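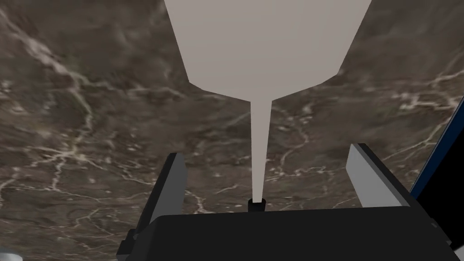 2 min read

Section 4: Sealing a marble top

Read this section before opening the Arness sealer. Allow one evening for the job and keep the top out of use overnight.

1. Clear the surface and wipe it with a pH-neutral cleaner. Do not use vinegar, lemon or bathroom spray.
2. Rinse with plain water and dry with a clean cotton cloth.
3. Leave the stone to dry for 24 hours.

Note: Tops supplied with the Endevow factory finish (part number 1222) do not need sealing in the first year.

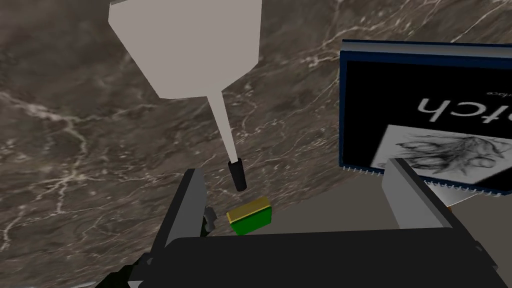 Fig. 4.1. Dark marble with white and cream veins.

4. Put a few drops of water on a spot near the back. If the stone darkens within ten minutes, go on to step 5. If the water stays beaded, stop here and test again in January.
5. Sand out light scratches by hand with 400 grit paper, then finish with 3000 grit. Skip this step on honed tops.
6. Shake the bottle and pour a small amount onto a lint-free pad.

CAUTION: Open a window. Sealer vapor can cause headaches. Keep away from pilot lights and stove burners.

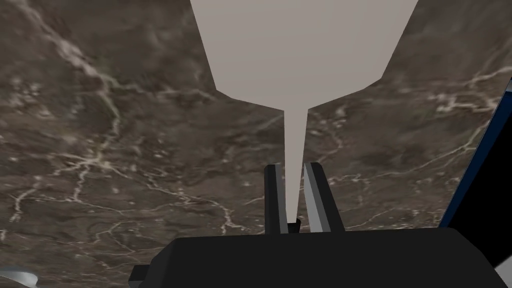
Credit: Plesance Stone Library

7. Work in small areas, overlapping each one slightly. Pale veins may take up sealer at a different rate than the dark stone.
8. Wait five minutes and wipe off everything still on the surface. Sealer left to dry will haze.
9. Apply 2 coats in total, one hour apart.
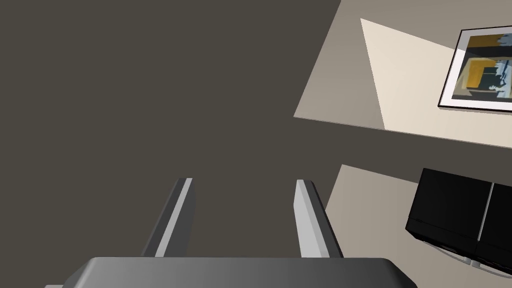 Fig. 4.2. Dark surface, viewed from above.

10. Buff with a dry Egger cloth.
11. Close the bottle tightly and store it upright.

If haze appears the next day, see Section 6, Removing residue.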